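De: Britta Kettler
Para: lista de coordinación técnica, Plameo
Asunto: Re: Borrador de buenas prácticas para manipulación de cables de red

Estimados colegas:

Agradezco la consulta de Ánh Huỳnh y respondo en nombre del grupo de redacción. Reproduzco a continuación el párrafo que la motiva:

> El 2 de agosto, no; perdón, en la reunión de agosto
> se acordó que el borrador cubriría la inserción de
> conectores RJ45 por robot. El apartado 4 exige revisar
> los dedos de la pinza, pero no dice nada de la brida
> ni de los cables propios del robot. En Murkden
> entendemos que ambas cosas deben figurar.
> Ruego aclaración antes de cerrar el texto.
> Ánh Huỳnh

El grupo comparte la observación. El apartado 4 pasará a denominarse «Estado del efector y de su entorno» y su alcance comprenderá las almohadillas de contacto, la tornillería visible, el cableado del brazo y los útiles empleados en la limpieza. Las imágenes siguientes corresponden a los trabajos a los que se aplica.

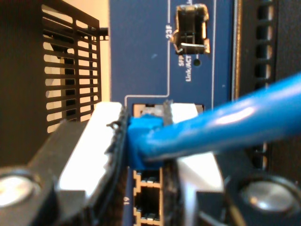
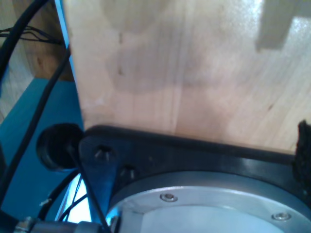
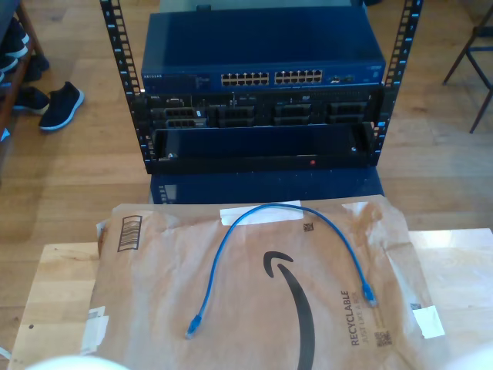
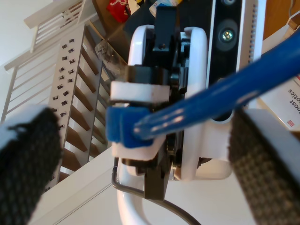 Redacción propuesta para el apartado 4

4.1. Antes de cada serie, el operador examinará las almohadillas de ambos dedos. Si el tejido presenta deshilachado, lo anotará en el registro y el responsable de la celda decidirá sobre su sustitución.

4.2. Los tornillos de la brida se comprobarán cada 400 inserciones. Los cables del brazo no deberán quedar tensos en ninguna posición del recorrido programado.

4.3. La pinza sujetará el conector por la funda y nunca por el cable. El puerto de destino se identificará por la numeración impresa en el panel y se hará constar en la orden de trabajo.

4.4. Los latiguillos en espera se depositarán sobre una superficie plana, con los dos conectores a la vista de la cámara.

4.5. El recuento de inserciones se conservará por pinza. Al alcanzar 2.000 se cambiarán las almohadillas, con independencia de su aspecto.

Respecto del límite del punto 4.5, Tradetico aportó un registro de 3.531 inserciones que queda a disposición de los miembros que lo soliciten. La delegación de Cao ha pedido un valor inferior y se le ruega que remita su justificación por escrito.

Las observaciones deberán enviarse a esta misma lista, indicando el número de punto y el texto alternativo completo.

Atentamente,

Britta Kettler
Grupo de redacción, Plameo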